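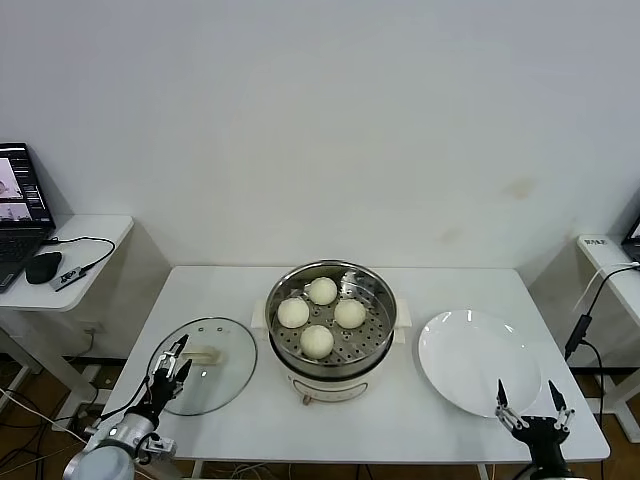 Flour Day at the Aigner Mill, Brondton
Posted 2018-06-06

I have wanted to see the inside of a working flour mill ever since I started baking seriously, and by seriously I mean ever since I started buying flour in sacks and hiding them from my husband. So when the Aigner mill in Brondton put up their open day I had my name down before I'd even looked at a map. Then I looked at a map. It's a long way! We left before breakfast and ate gas station pretzels in the car.

Brondton is a one-street kind of town with the mill at the bottom end where the Mileck bends. You can see the building long before you get there, a tall skinny brick thing with tiny windows and a newer metal shed stuck on the side like somebody's garage. Parking was in the field across the road. Wear real shoes. I wore my white canvas ones and they are now my gardening ones.

We were booked on the nine o'clock tour. They give you a hairnet, a paper coat and a pair of foam earplugs, and you have to take off your rings and watch and put them in a little envelope with your name on it. I couldn't get my wedding ring off (pretzels, salt, fingers like sausages) and they just taped over it, so don't panic if that's you.

Our guide was Sreekumar Iyengar, the head miller. I had pictured someone covered in white dust, but the man was spotless from collar to boots. He told us that dust on a miller means something's leaking. Flour in the air can explode, which I sort of knew, and he talked about it in the same voice you'd use to talk about bad weather on the interstate. Phones stayed switched off in our pockets the whole way around the milling floors, so you'll have to put up with my descriptions.

You start at the top and work your way down, same as the wheat does. There's an elevator but it's for the sacks, so up we went on iron stairs, the kind with holes where you can see everyone's heads below you. I'm not great with those. I looked at the back of the woman in front and sang to myself.

The top floor is where the grain gets cleaned. I really had no idea how much stuff comes in with wheat. They had trays set out with what had been pulled from one delivery: stones, bits of straw, other people's oats, a lot of little black seeds, corn kernels, and half a ballpoint pen. There's a magnet for metal, screens for anything too big or too small, and a machine called a destoner that shakes everything on a tilted deck with air blowing up through it, and somehow the wheat floats one way and the pebbles walk uphill the other way. I could have watched that for an hour. My husband did have to come back and get me.

Then they add water! This was the part that surprised me most. I always figured you'd want wheat bone dry to grind it, but they dampen it and leave it sitting in a bin, sometimes overnight, so the bran gets tough and leathery and comes off in big flakes and the inside stays crumbly. Sreekumar handed out some tempered kernels and some dry ones and told us to bite both. The dry one went to powder and the damp one kind of squashed. If you grind at home, he said you can do the same thing in a jar with a spoonful of water and a good shake. I tried it this weekend with some hard red wheat and my bran did sift out much cleaner, though I overdid the water the first time and gummed up the grinder. Go easy.

Next floor down is the sifters, and this is where the earplugs go in. They're big wooden cabinets hanging from the ceiling on bundles of cane rods, and the whole cabinet swings around in little circles, all of them at once, and the floor swings a bit with them. It's like standing on a dock. Inside there's a stack of sieves, each one finer than the last. You can't talk in there at all so Sreekumar just pointed and we all nodded like we'd understood.

Below that, the rollers. I'd been hoping for stones, I admit it, and there is one pair, out in the hallway with a rope around it, but the Aigners went over to steel rollers a couple of generations back. Each roller stand has a little hatch you can open to grab a handful of whatever's coming through, and we were each allowed to put a hand in at one of them (he picked which one, and stood right next to it). The flour came out warm. It felt like putting your hand in a pillowcase just out of the dryer. He rubbed his between finger and thumb and said something to the young guy at the desk, who went off and turned a wheel a tiny bit. I asked what he'd felt. He said "a bit sharp," and I am still thinking about that.

The other thing I learned on that floor, and I'm passing it on because I've been getting this wrong for years: the different flours mostly come from the same wheat going through the same machines. It's all a matter of which streams you blend together at the end. The first, whitest streams go into their fine pastry flour. More of them together make the all-purpose. The later ones, closer to the bran, are darker and have more flavor and they go in the bread flours. There's a chart on the wall with so many arrows on it that it looked like a subway map, and Sreekumar draws on it in pencil.

After that you get your rings back and you cross the yard to the lab, which is two rooms over the office and was a lot more fun than I expected. Oda Isaksson runs it and she talks very fast and I liked her enormously. She had a blob of dough clamped in a machine that blows it up like bubble gum until it pops, and it draws a curve of how hard the dough fought back. She did one with bread flour and it got huge, everybody went oooh, and then one with a soft wheat flour and it went pop almost right away. She passed around gluten too, just dough that had been washed under the faucet until the starch was gone. It's gray and stretchy and squeaks. There was a boy of maybe ten in our group who did not want to give it back.

Somebody asked her what the best flour is and she said best for what, and then she was off. Low protein for cakes, for biscuits, for steamed buns if you like them fluffy and white. Higher for bagels and pizza. She says most home bakers buy stronger flour than they need (guilty) and then wonder why their pancakes are chewy (also guilty). She also thinks everyone should write the date on the bag with a marker and keep whole wheat in the freezer, and to be fair I do own a marker.

Lunch was in the metal shed, long tables, bring your own or buy a plate. The bread was from a bakery in town called Roda, and they'd made the same loaf three times with three flours so you could compare. I went in sure I'd like the whitest one and I finished the darkest. Butter was free! Coffee was not and it was weak. We sat with Jirayu Paisan, who'd driven even farther than us and runs a noodle stall on weekends, and he and my husband got into such a deep conversation about alkaline water that I went and stood in line for the shop by myself, which suited me fine.

The shop, then. It's small, it's only one register, and on open day the line goes out the door and past the truck scales. They sell everything in paper bags and also in the big sacks if you ask, and you should ask, because the big ones aren't on the shelf. I came home with bread flour, the soft pastry flour, a bag of cracked rye and some semolina that I have no plan for. The bran is practically free and if you have chickens you'll want to bring a bin. They also had tea towels with a map of the Mileck on them, and I bought one of those too.

Afternoon you can do what you like. There was a milling talk from an engineer, Ansel Wojcik, on how they moved the mill from water power to electric, and I'll be truthful, I went in to sit down. It was good though! He had old photos of the wheel and of the flood that took it, and he'd brought a gear tooth made of apple wood that you could hold. The wooden teeth went against iron ones on purpose, so that if anything jammed, the cheap part broke. He got a lot of questions from retired men in nice jackets.

There's also a path along the river behind the mill, flat and shady, that takes you to the old weir. We did that last, with a bag of Roda rolls, and saw a heron and a lot of other people's dogs.

A few practical things if you're thinking of going next June. The tickets were free but they run out fast, so get on their mailing list. The early tours are smaller and the machines are all running; they shut one line down after lunch to clean it, and people on the later tours told me it was a lot quieter up there. No kids under nine on the stairs. No strollers, and the tour isn't doable if you can't manage steps, but the lab and the shed and the shop have a ramp. Bathrooms are behind the office and there are two. Bring cash for lunch and a cooler if it's hot, for the whole wheat. Leave your big bag in the car.

I've used the pastry flour twice now. First was a plain sponge, which rose beautifully and then I dropped it. Second was my aunt's shortbread, and I had to add a bit more flour than her card says, I think because it's so much finer than what I normally get. If anyone has a good use for semolina, put it in the comments, and please not gnocchi, I've tried.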